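Week 4 notes: choosing a hand (and living with it afterwards)

Thursday's lot, 2022-10-20. I talk faster than I write, so these are tidied up from my own scribbles plus the bits Keegan Bouchard shouted from the back. Bring them to the lab, you'll want the table.

## Where we'd got to

Last week we did the two-jaw gripper, the Corkside, and most of you liked it. So do I! It's cheap to mend, it opens and closes, and you can work out in your head what it will do. The trouble starts when the job is something made for people's hands. Cupboards, keys, ring binders, that sort of thing. You end up planning the whole arm around what two flat jaws can get hold of, and the arm gets very contorted very quickly.

So this week: hands with fingers. We have two to play with, the Fletton (bare metal, no cover) and the Kaushik (you know the one, it's the one you all want to use).

| | Corkside | Fletton | Kaushik |
|---|---|---|---|
| Type | two-jaw | fingered | fingered |
| Mass (g) | 475 | 875 | not weighed yet |
| Price (£) | see Keegan | 3,045 | see Keegan |

Mass matters more than you'd think. Whatever you bolt on the end comes straight out of what the arm can lift, and it's at the far end of the arm too, where it hurts most. Work out the shoulder torque for the Corkside and the Fletton with the arm straight out before you come to the lab. Use g = 9.81 and please, please convert to kilograms first.

## Cupboard doors as a test

I like office cabinets as a test piece. The door only wants to move one way, along its arc, and if your hand insists on going another way then something has to give. With stiff fingers that's usually the grip. A bit of softness in the controller helps a lot (we'll do impedance control properly in week 6, so for now just think "springy").

Keys are worse. A key in a lock is small, it sticks out a short way, and the part you want to hold is thin. You need the thumb and at least one finger to meet in the right place, and you need to see them meet.

That brings me on to cameras. A head camera is lovely for finding the cabinet and working out which door is which. Close up, you want a view from the wrist. The catch is that a wrist camera sees an awful lot of its own robot, so before you choose a mounting spot, have a good look at how much of the picture is left over for the job.
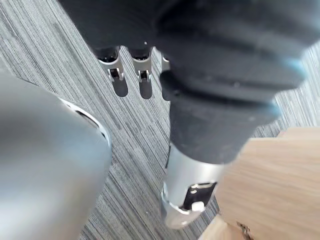
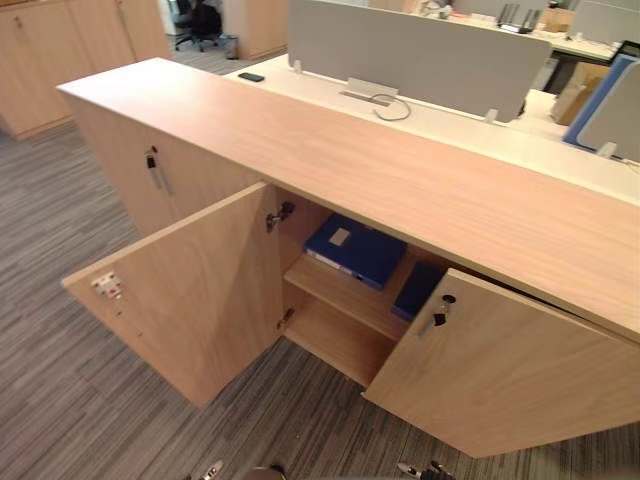 *Fig. 4.1. Wrist view of the hand (first) and head view of the open cabinet (second).*

Have a go at these two with a pencil. In the first, shade everything that belongs to the robot, arm shell included. In the second, do the same with the fingertips along the bottom. Then compare. Whatever you haven't shaded is what your vision code gets to work with, and I'd like you to think about which view you'd trust for reaching a binder on that shelf, and which for closing a thumb on a key.

A few things people muddle up:

- Shiny fingertips are a pain for colour thresholds. The brightness changes as the finger turns, so don't tune on one picture and call it done.
- Shadows move with the hand. On a streaky carpet they're easy to mistake for an edge.
- Left and right. Decide whose left you mean and write it at the top of your log.

## The Wondach controller

Same controller for all three, which makes comparing them a good deal fairer. Set the loop to 50 Hz and leave it there. Last April a group changed it halfway through their trials and we couldn't use a single one of their plots, which was a shame as it was nice work otherwise.

Log finger position and motor current for every attempt, including the rubbish ones. I mean it about the rubbish ones! A slip with the current trace next to it teaches you far more than a clean grasp.

## For next time

Torque sums, shaded figures, and one paragraph on which hand you'd pick for the cabinet and why. Half a page is plenty. If you want to argue for the Corkside, go ahead, I'll read it with an open mind. Keegan has the sign-up sheet for lab slots.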